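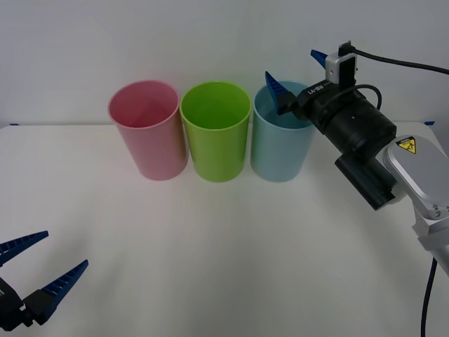

June 27, 2018

I've been home from Rerkeck for a couple of days and I'm still talking about it to anyone who'll stand still. The Kelto lab opened its doors for an afternoon, I got one of the spots, and I took far too many notes. Some of them are even legible.

A bit of background first. The group at Kelto works on how robots learn to use their hands, and the result they were showing off is a training method they call Drirkis. The usual approach in their lab was to have a person guide the arms through a task over and over, record all of it, and train on the whole pile. Drirkis does something I found lovely in its simplicity. It lets the robot try early, watches for the moments where it's least sure of itself, and asks a person to demonstrate only those moments. The boring stretches, like swinging an arm across an open table, get learned once and left alone.

The numbers were on a poster by the door. Their old method needed 2000 full demonstrations to get dependable results on the cup task. With Drirkis they reached the same success rate using 662 short ones, many of them only a few seconds long. I stood there doing the arithmetic in the margin of my notebook and then did it again, as I thought I'd slipped a digit!

The tour itself began in a hallway with coffee (good coffee, and a plate of date squares that disappeared quickly), and then we went through to the benches. The cup station was my favourite by a long way. It's a white table against a white wall, with a pink, a green and a light blue plastic cup standing in a row near the back, and two arms with blue, toothed fingers working over it. The wrist says RB-Y1 in white letters. I spent most of my time watching the right arm with the blue cup, one finger tip dipped just inside the rim, and I could have stayed there all afternoon.

Why the rim? I asked exactly that. Picking up a cup from the outside is fairly forgiving, but when the cups stand nearly touching there isn't much room to get a finger between them, so the robot has to learn to go in from the top. That means one finger inside and one outside, then a gentle close. The last little bit before contact is where the old system wobbled, and it's also where Drirkis asks for most of its help. They had a plot of the robot's uncertainty over time and it looked like a flat prairie with one sharp hill in it, right where the finger meets the cup. Once you've seen that plot the whole method makes sense.

I also liked how they choose who answers the robot's questions. Anyone in the group can do it, and the answers don't have to match. If two people approach the rim from different angles, both get kept, and the training step sorts out which suits the position of the cup. I'd assumed that would make a mess. Their comparison showed a small improvement over using one careful demonstrator — I'd love to know if that holds for harder objects.

They were frank about what doesn't work yet. Clear cups are a headache. Stacks are worse. And the method can be confidently wrong: if the robot feels sure about a bad move, it never asks. Their current fix is a random check every so often, with a person looking over a stretch the robot didn't flag. In the last round they reviewed 205 of these and found 7 that should have been flagged. There's a student project starting in January on catching more of them.

After the benches we had a short talk in the seminar room about the Lloyd test, their in-house set of tabletop chores. The cups are the easiest item on it. Folding a tea towel is somewhere near the top, and they laughed when I asked how that was going.

A few practical notes if you're thinking of visiting. Park behind the building, as the front lot is permits only. Closed shoes are required and they do check. You can ask anything you like at the benches, but keep behind the line on the floor when the arms are moving. The tour is listed as an hour and ours ran closer to two, mostly my fault.

I've asked for a copy of the slides, and I'll add the uncertainty plot to this page if they're happy for me to share it.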